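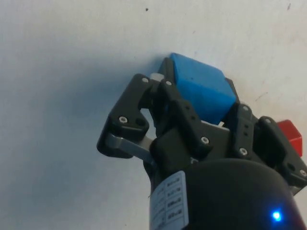 Mindden Dialect Recipes

README and data card, release 3

Mindden is a collection of 3,000 handwritten and typed household recipes, transcribed word for word, with the spelling left exactly as the cook put it down. If you have ever tried to work out what "a good lump of lard the size of a pullet egg" means in grams, you already know why I love this stuff. The recipes come from two neighboring valleys, Brament and Collado, where people cooked nearly the same dishes and called them by completely different names.

I started typing these up to settle a small question about dumplings (are "sinkers" in Brament the same as "drop-ins" in Collado? mostly yes, except when there is cornmeal) and it grew from there. It is now big enough to be useful to people who study regional speech, food history, or old handwriting, and small enough that you can open it in a spreadsheet on an old laptop.

What's in the download

recipes.csv - one row per recipe, with the full transcribed text
words.csv - every dialect term found so far, with spellings and the recipes it appears in
measures.csv - old measures such as "gill", "saltspoon" and "teacup", with my best guess at a modern amount
notes.txt - longer comments on odd cards, unreadable lines and things I would love help with

All files are UTF-8. Commas inside recipe text are safe because every text field is quoted. Line breaks in the original are kept as a vertical bar, so watch for that if you split on it for some other purpose.

Columns in recipes.csv

id: a short code, B for Brament or C for Collado plus a number. Codes are never reused, so if a recipe is removed its number stays empty.
title: as written. Blank if the card has no title, and plenty don't.
text: the full transcription.
dish: my own label, from a short list (bread, pie, preserve, soup, dumpling, cake, pickle, drink, other).
decade: the decade only, where the card or the notebook gives one. Otherwise "unknown".
hand: typed, pen, pencil or mixed.
sure: a score from 1 to 9 for how well I could read it. A 9 is clean typing. A 1 is pencil on the back of a feed sack label, after someone set a jam jar on it.

How the text was transcribed

Every card was typed twice, with a gap of at least a month between passes, and the two versions were compared by script. Where they differed I went back to the card. Misspellings stay. Crossed-out words are in square brackets with a leading minus sign, and words added in the margin are in square brackets with a plus sign. Those margin notes are the best part of the whole collection! "Too sweet." "Better with buttermilk." "Do NOT double."

Anything I could not read is marked [?]. A guess is marked with the word and then the question mark, like [nutmeg?]. Please don't strip these out before you count words, or you will end up with a spice that may never have been there.

Fractions were a headache. Older cards use a small slash and newer ones stack the numbers, so everything is written out plainly as 1/2, 3/4 and so on.

Things to be careful about

Preserves and pickles are overrepresented. People wrote down what they made once a year and kept the daily bread in their heads, so don't use the row counts as a picture of what anyone ate in an ordinary week.

Collado has more typed cards, and typed cards tend to have more standard spelling. If you compare the two valleys on spelling alone you will mostly be measuring typewriters. Filter on the hand column first.

The modern amounts in measures.csv are for reading along, and I would not bake from them without tasting as you go. Teacups in particular are all over the place. And please don't can anything using these instructions - the processing times are far out of line with current home canning advice, and some cards have no times at all.

Names of living people and street addresses were replaced with [name] and [address]. Family nicknames in titles ("Aunt Tot's Relish") were kept where the family said that was fine.

What changed in this release

Added the Prarkwood notebook, a thick Collado kitchen ledger with wonderful pickle vocabulary
Split "stew" out of the dialect list, where it was hiding 2 separate meanings (a dish, and a fit of worry)
Fixed the sort order in words.csv, which put capitals first
Corrected "sour salt" in the Brament cards, which I had been reading as "some salt" - sorry to anyone who tried those

Using it

The transcriptions are free to use for teaching, research and home cooking. Please credit the Mindden collection and say which release you used. If you publish a word list drawn from it, I would be so happy to see a copy.

Corrections are very welcome. Send the recipe id, the line as it stands, and what you think it says. Small batches are easiest for me to check, and the next round of fixes goes in this April.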